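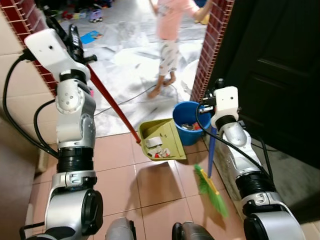
I've been meaning to write up my house rules for robots for ages, and it's the sweeping that finally got me to sit down and do it. Proper factories have thick binders for this sort of thing. I've read one of them (the Zirnholm handbook, 29 chapters, most of it about fences) and I came away thinking, lovely, but where does it mention children? You can't put a fence across a doorway at home. You've got one arm on a red dustpan pole, the other on a blue broom handle, and a barefoot child on the marble just past the threshold, with toys all over the floor behind. So my rules start from there.

Rule one is about the doorway. If there's a person in the next room, the arms stay on their own side of the threshold, full stop. I used to let the base creep over a little if the crumbs had gone that way, and I've stopped. The crumbs can wait!

Rule two: long handles count as part of the robot. This was the one I got wrong for the longest time. I'd measured the reach from the gripper and felt very pleased with myself, but a broom sticks out a good way past that, and so does a dustpan on a pole. Now I measure to the far end of whatever it's holding and add 15 centimetres.

Rule three is cables. Look at the floor before every run - not only near the robot, but in the room beyond as well. A thin grey cable on a grey-veined floor is very easy to miss, for wheels and for toes.

Rule four, slow arms indoors. I run ours on the lowest of the Onix speed settings and yes, it takes an age to sweep up a few bits of tissue. I make tea.

Rule five, a grown-up holds the stop button. In the hand, I mean, and the phone goes in a drawer.

I'm still arguing with myself over buckets. Do they get moved first, or does the robot have to learn to work round them? I'll come back to that one in July.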